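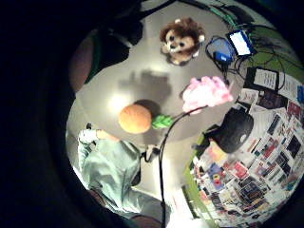

Asger Ketilsson wrote in after my August column that soft toys are clutter with a face, and that a grown household should own none. None! His plan was one trash bag, one Tuesday, done by lunch.

I have been chewing on that since. Wrote two angry replies, deleted both. So, a column.

My position, in short: keep the odd ones. The lion with a mane like a bath mat. The orange thing that could be a pumpkin and could be a tangerine. The pink puff that was maybe a cloud once, maybe a poodle's hat. Those are the toys that earn the shelf. The matching sets can go.

Why. Well. I moved last year, from a house with an attic to a flat in Bernport with a closet. Had to get through twelve boxes marked SOFT, in my own handwriting, all caps, like a warning. I tipped the first box out on the table and thought fine, quick job, an hour. It took the weekend and part of the next one.

The sets went easily. Six bears from the same shop, same bow, different color of bow. I could not have told you which child liked which bear and neither could the children, I phoned and asked. Gone. A whole farmyard in velour. Gone. There was a penguin family too, we bought it because the father penguin came with the mother penguin and it seemed cruel to split them. Nobody ever played with a penguin in our house.

Then the strays. A radish. A sock with ears. A slice of cake with one eye, the other eye lost in a car somewhere. Every one of those had a story and I could tell it without stopping to think. The radish went to hospital with my youngest for her tonsils. The cake was a peace offering after a fight over a bathroom mirror. You put a radish in front of a kid and the kid has to decide what it is, does it talk, is it anybody's brother. A bear arrives with all that filled in.

I know what the tidy people will say. Take a picture of it and let it go. I tried that, I have a folder on my phone with 59 pictures of toys I gave away and I have opened it once, just now, to count them for this column. Doesn't work. You can't squash a photo.

And the money side, since somebody always raises it. There's a storage place out by Trosley that will take your boxes for a monthly fee, and a company called Hekivent that will come and sort the lot for you, labels, clear bins, lids that click. Lovely people on the phone. The quote I got would have bought every toy in the house over again. Do it yourself, on a table, with the radio on. Tip the box out, all of it, and don't sort in the box. In the box everything looks like stuffing. Spread it out and give each thing some room and you'll know in a second or two which ones you're keeping.

My rule, if you want one: could you describe it to a stranger over the phone so they'd find it in a full bin? "The brown bear," no. "The vegetable with the hair," yes. Keep the hair vegetable.

One basket. When it's full somthing leaves. I'm not running a museum, Asger is right about that much, and I did wash everything first (pillowcase, knot, cold cycle, then a radiator, takes for ever). The dust that came out of the farmyard alone.

But a home with no soft thing in it that makes you laugh, I don't want to visit. I was in one once in 2000, white everything, one bowl, no fruit in the bowl. I sat on the edge of my chair the hole evening. Went home and moved the radish to the kitchen windowsill. Still there. Faded on one side.

Comments

Esben Oddsson
Agree on the strays. We have a knitted potato that has outlived two couches. Disagree on penguins, ours were much loved.

Baldursdóttir
Do NOT dry the long haired ones on a radiator, the mane goes crispy. Towel and a wire rack.

mop_and_bucket
one basket, sure. how big is the basket

Asger Ketilsson
I stand by the trash bag. I will admit to a lobster.

Contact the column | © All rights reserved | Back to top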